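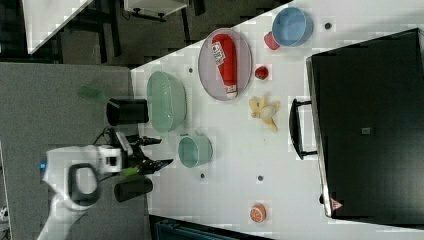 Trondar is the planning and control software I've been writing for tabletop arms, and version 2 is the one I'd happily hand to a stranger (the first one needed me standing next to it!). You give it an arm, a gripper and your camera views, and it works out grasps and paths for you. I like testing it on awkward kitchen stuff, so the ketchup lying across a plate is a proper job for it: grip the bottle, leave the plate where it is.

The planner checks each path against everything the cameras have found, and replans if something gets nudged.
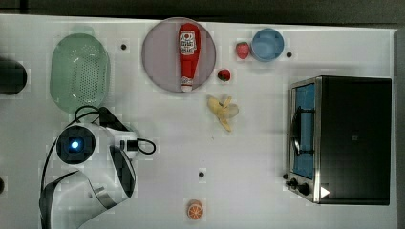 Do I need a depth camera?

Ordinary colour cameras are fine, though you'll want at least two views, and the calibration tool walks you through lining them up.

Setting up a task is the bit I'm proudest of. You name the objects, pick a goal from the list and press Plan, and the path comes up as a line you can drag about with the mouse
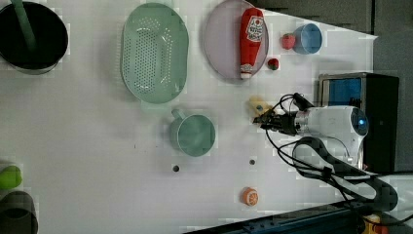 or type in by hand if you're fussy like me. Every run is saved with its camera views, joint positions and planner choices, so you can scrub back to the moment it picked a daft route. My own log is up to run 3530 and I still go digging in it most Wednesday evenings.

Handles and hinged doors have their own motion type now, with a force limit you can set per task.
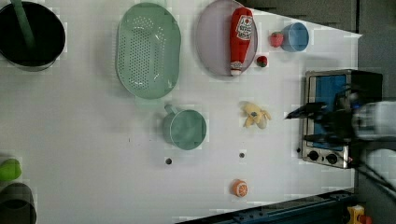 Riku Takagi wrote in to say the door motions were smoother than in the old release, but that he'd like the force limit on the main screen instead of three menus down. Fair point, and it's moving in the next update.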